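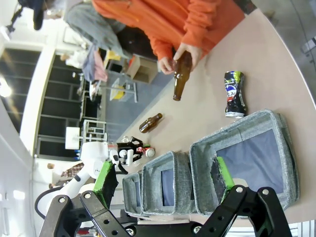 Product Review: Vinley Felt Storage Bins, Set of Three

Reviewed by the Household Goods Desk, Plender Consumer Guide
Category: Home organization
Use tested: sorting of empty beverage containers

Summary

The Vinley set consists of three open bins in gray felt, sold together in graduated sizes. The manufacturer offers them for general storage, and most buyers will place them on a closet shelf or under a bench. This review considers them for a different purpose, the sorting of empty bottles and cans in homes and small offices where a divided recycling cabinet is too large or too expensive.

The set performed well with clean, dry containers. It is less suitable where bottles are discarded without rinsing. Our overall rating is 7 out of 10.

Design and appearance

The bins have a speckled gray rim and a darker, blue-gray interior. Set side by side on a light tabletop, they look like household furnishings and would not be out of place in a dining area or a meeting room. The color hides lint and light scuffing. Readers who need strong visual cues for sorting should note that the bins are alike in color and differ only in size, so labels are advisable where several people will use them.

No lids are supplied. An open top is convenient for sorting but offers no control of odor, and the bins should be emptied often during warm months.

Capacity

The largest bin accepted 12 empty cans before the contents rose above the rim. Crushing the cans improved this figure considerably, and we recommend it where the local collection service allows. Some redemption centers accept only intact cans, and users should confirm the rule in their area before adopting the habit.

We assigned the medium bin to glass. Small brown bottles fit without difficulty when placed neck down, and this position also kept them from rolling against one another. Taller bottles raised the center of gravity and are better laid flat in the largest bin. The smallest bin was reserved for caps, pull tabs and items awaiting a decision. It filled quickly and could usefully be a size larger.

Stability and handling

Felt of this kind holds its shape when the bin is full and relaxes slightly when it is empty. During loading, the walls of the medium bin leaned outward if a bottle was dropped against one side. The bin did not tip during the test period. Bottles should be lowered into place by hand, particularly on a hard surface where a fall would cause breakage.

Felt also reduces noise. Glass placed in the medium bin produced far less clatter than in the Sturno wire basket used for comparison, an advantage in shared offices and apartments.

The bins have no handles. An adult can lift a full bin of cans by the rim without strain, but a bin filled with glass should be supported from beneath. We consider the omission of handles the principal weakness of the design.

Cleaning

Liquid residue is the main concern. A small amount of soda left in a can soaked into the base of the largest bin and required spot cleaning with cool water and mild soap. The bin then needed a full night to dry. A faint mark remained. The manufacturer advises against machine washing, and our reviewers followed that instruction. A fitted plastic liner would resolve the problem, but none is included.

Comparison

The Sturno wire basket is easier to wash and tolerates wet containers, but it is noisy and allows drips to reach the surface underneath. The Murakami divided crate provides a rigid base, built-in handles and a removable tray, and it is the better choice for heavy daily use. It also occupies more space and cannot be separated into individual units. The Vinley set costs $40 and sits between the two in price.

Recommendations for use

Rinse and drain all containers before sorting.
Place glass and metal in separate bins.
Line the largest bin if cans will be stored overnight.
Keep the bins on a low, level surface.
Empty the glass bin before it is full.

Rating

Appearance: 9
Capacity: 7
Stability: 7
Ease of cleaning: 5
Overall: 7

The set is recommended for light household and office sorting. Purchasers who expect to handle unrinsed containers should consider the Murakami crate.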